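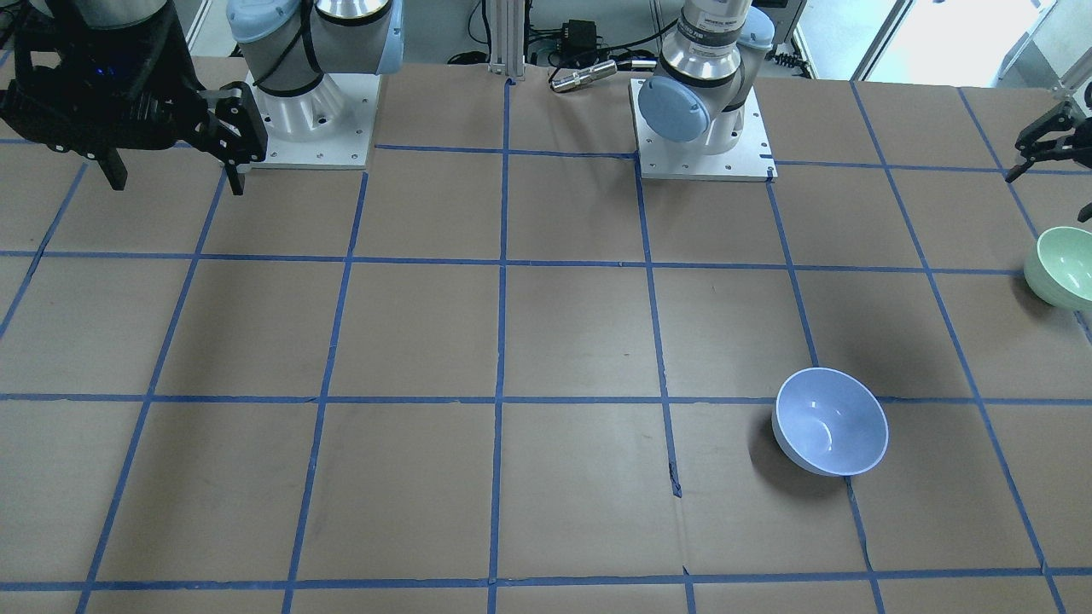
May was supposed to be the month I sorted out the bowls. I own too many for one cupboard, they don't nest, and every time I reach for the one at the bottom the whole stack complains. So I put down brown kraft paper, ruled it into squares with blue painter's tape, and told myself each bowl would get a square and a verdict.

The tape took 90 minutes. I'd like to report straight lines. What I have is a grid with kinks in it and a few gaps where the strip tore and I was too proud to start over. The bowls don't seem to mind, and they ignore the squares anyway.

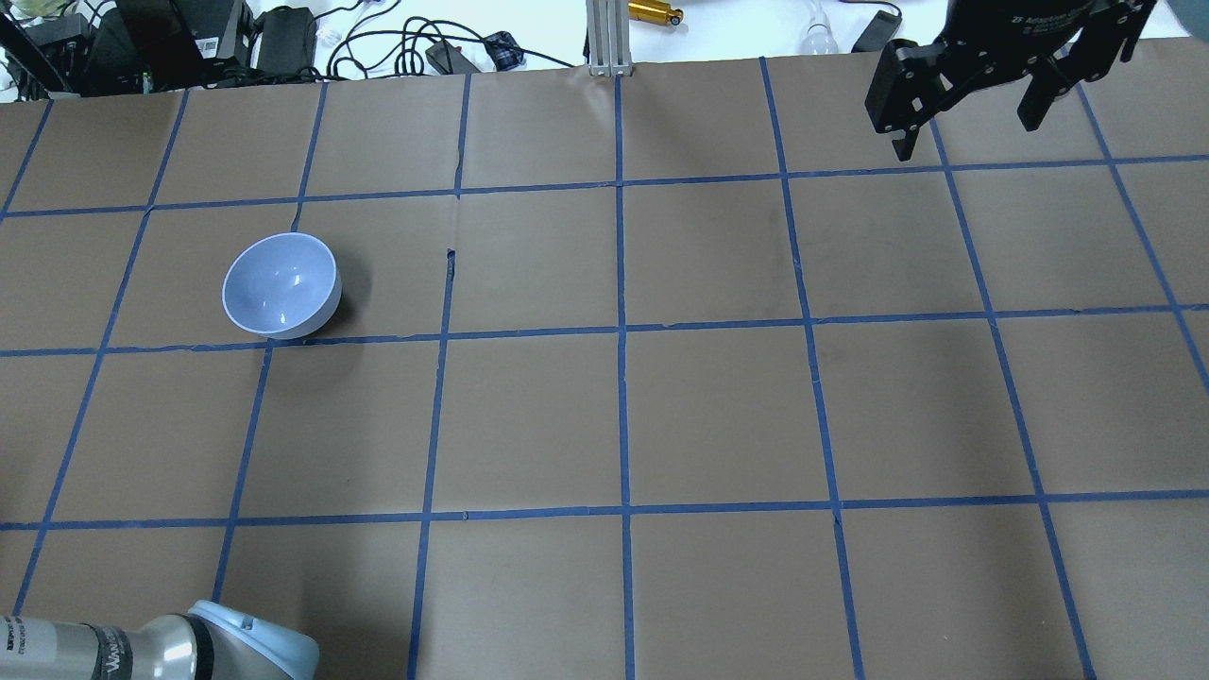 Pale blue-gray, glossy, parked on a line.

The blue one is a keeper. It holds exactly the amount of soup I want, and I will hear no arguments. It cost me 7 dollars at Cherkaoui, back when they still wrapped things in newspaper, and it has outlived two sets of plates and a dishwasher.

The mint green one is harder. Green inside, white outside, too shallow for cereal and too nice for keys. I've used it for olives, twice, and I don't like olives.

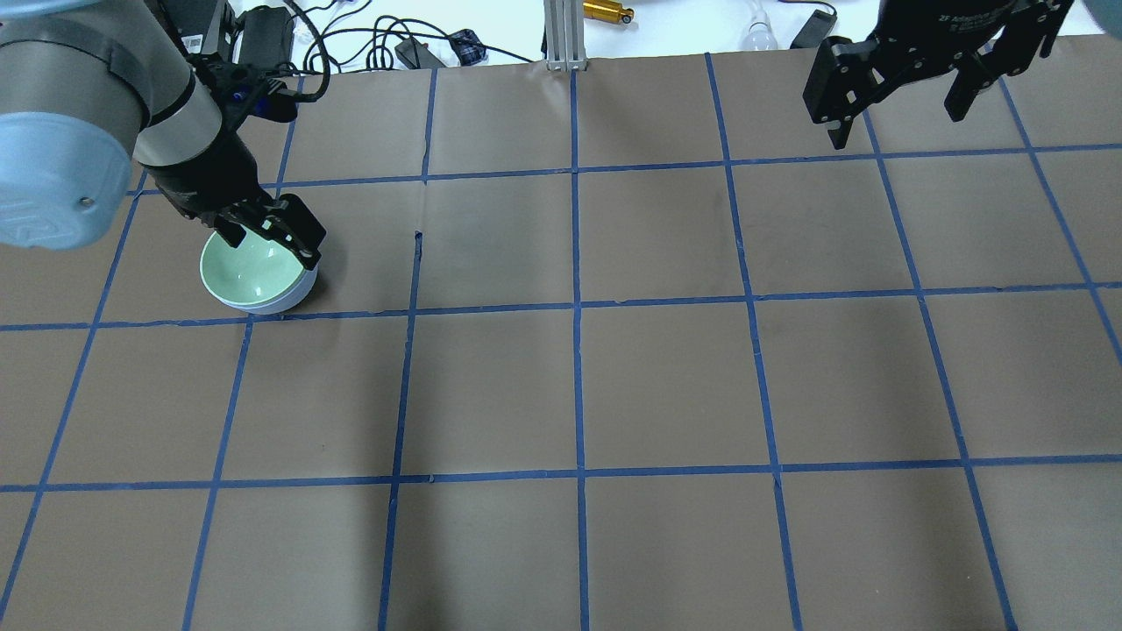

Hanane Ragab: Keep the green! Shallow bowls are for salt, lemons, and the egg you're about to crack. I gave mine away and I've been using a saucer like an animal ever since.

Fine, Hanane. The green stays until the next sort-out. The paper stays too, at least until I can face peeling up all that tape.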